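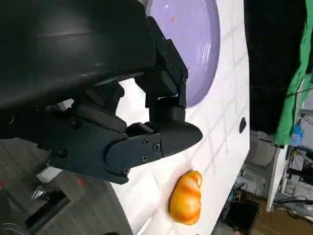

**Who can apply to take part in the Cusuvside Household Meals Study?**

Any adult who lives in the Cusuvside area and prepares food at home on most days may apply, whether they live alone or with others.

## Call for participants

The Wilczyńska Institute invites residents to join a study of how meals are planned, shared and remembered in ordinary households. The study forms part of the Umari programme on domestic life and follows an earlier postal survey, to which 1,347 households replied. The survey recorded what people ate. The present study is concerned with how they decide - who chooses, who shops, and what happens when plans change.

## What taking part involves

Participants will be asked to:

- keep a written meal diary for 7 days, using the booklet supplied
- attend two interviews, one before the diary is begun and one after it is returned
- keep shopping receipts for the same period, where convenient

Interviews are held at the Institute's rooms in Fistano House or by telephone. Evening appointments are available until 7 p.m. Diaries may be completed in English or Polish. 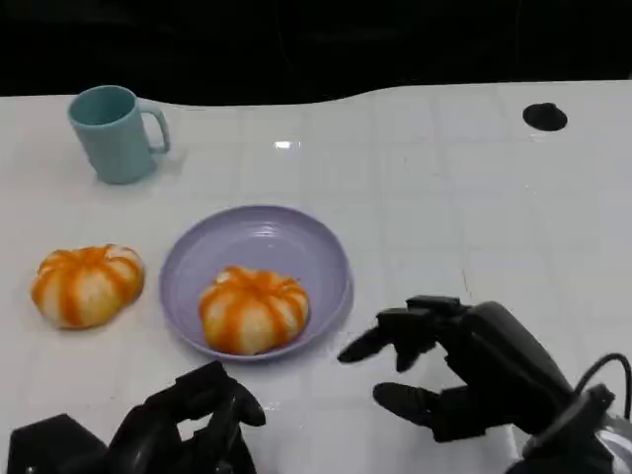 *A teal mug and a toy tangerine in a lavender bowl.*

## Eligibility

Applicants must be aged 18 or over and must have lived at their present address since at least last May. Only one person from each household may enrol, although other members may be mentioned in the diary under initials. Persons following a diet on medical advice are welcome to apply but should say so on the form, as a shorter version of the diary can be provided.

## Payment and confidentiality

A shopping voucher will be issued once the second interview has taken place. Bus fares to Fistano House are refunded on production of a ticket. Names and addresses are stored separately from diaries, and participants may withdraw at any point before the second interview without giving a reason.

## How to apply

Application forms may be collected from the front desk at Fistano House or requested by post. Completed forms should be addressed to Iwona Bednarek, Study Coordinator. Questions about the handling of personal information should be sent to Grażyna Nowicki at the same address.

Applicants will be told in writing whether a place can be offered.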